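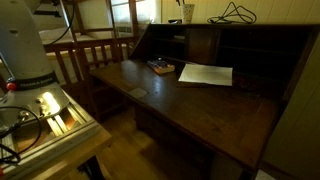 Figure 2. The desk setup in the Turnden bedroom. The arm (Franka Emika) sits on an aluminum rail platform beside a slant-front desk, with a tray of small items and a sheet of paper on the writing surface.

4.2 Tidying a real desk

I'll admit I was looking forward to this part more than any other. Our lab desk is a white slab on four legs, with nothing on it that we didn't put there, and after a winter of watching the arm do nicely on it I wanted to see what would happen with furniture somebody might own. So we took everything over to Turnden, the rental house we used for all the home trials, and picked the darkest, fussiest piece in the place (Figure 2). It's a secretary desk with the front folded down and a row of pigeonholes at the back, and it has pretty much everything our method dislikes: a shiny surface, deep shadow, narrow openings, and clutter along the top.

The chore has 5 steps. The arm has to square the paper to the front of the desk, pick it up, slide it into a pigeonhole, move the tray to the right side, and then stop without bumping anything on its way back. We left the things on top of the desk where they were, cup and cable included, and told the planner only that they were off limits. Each run started from a fresh layout drawn by the Umholm script, the same one we used in Section 3, and we did 30 runs in all over two afternoons.

Let me start with the good news, and there is some! Moving the tray was easy. The light sides gave the detector a clean outline against the dark wood, and the arm failed on that step in only 2 runs, both times by setting the tray down on a corner of the paper. Squaring the paper went better than I'd feared too. The policy nudges the sheet with a fingertip, looks again, and nudges again, and while that's slow (painfully slow, if you're the one sitting there with the stop button) it usually gets there.

The pigeonholes were another matter. A person filing a letter barely looks at the slot. You feel for the edge, let the paper bend a little, and push. Our arm wants to see the slot first, and from most angles the inside of a dark compartment gave the depth model very little to work with. It would guess the divider was farther back than it was, drive the paper into it, and crumple the sheet. Suqin Lu suggested adding the Grirar contact check, where the arm backs off as soon as the wrist feels a push, and that saved a lot of paper. It didn't get us many more filed letters, though. Only 5 runs made it through the whole chore with no help from us.

We also had a string of problems with daylight. The window behind the desk is bright, and the sun came and went both days. When the light on the platform got strong, the camera exposure dropped and the desk went nearly black in our images. I had assumed the Ye correction would take care of this, as it had in the lab, but I'd only ever tested it with lamps. Closing the blinds would have been the simple fix. We kept them open on purpose, as people do have windows.

So can it clear a desk yet? Parts of one, if you're patient and don't care much where the letters go. I'd trust it with the tray tomorrow. For the slots I think we need touch to do more of the work from the beginning, with vision used mainly to get the hand close, and that's the version we plan to bring back to the house in February. Section 4.3 repeats the chore with the paper already in the gripper, which takes the squaring step out and lets us look at insertion by itself.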